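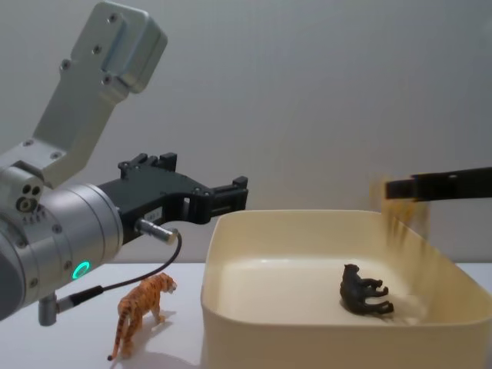 Efua Kwofie wants to know why a robot would drop something it had already picked up. Did it get bored?

Good question, Efua, but no. Robots don't get bored, which is lucky, because one of ours at Billar once put toy animals into a tray 1000 times and never asked for a biscuit.

A robot's gripper is a bit like your finger and thumb. When you pick up a toy tiger, your skin feels it start to slide and you squeeze harder before you've even thought about it. A plain gripper has no skin. It shuts as far as it was told to, then sets off, perfectly happy, whether or not the tiger has come along.

## The day of the great dropping

One August, our robot dropped 61 toys before lunch. Hernán Inga blamed the toys. Ruth Ríos blamed Hernán. Then Ruth looked at the settings and found that the fingers were stopping 2 millimetres too soon. That's a tiny gap, unless you're the one being carried.

And the green light? It stayed green all morning. On our robot, green means "my motors are fine". It has no opinion about tigers.

## If a robot drops something near you

- Keep your hands out. The arm may still be moving.
- Tell a grown-up, who can press the stop button.
- Leave the toy where it is until the arm has stopped.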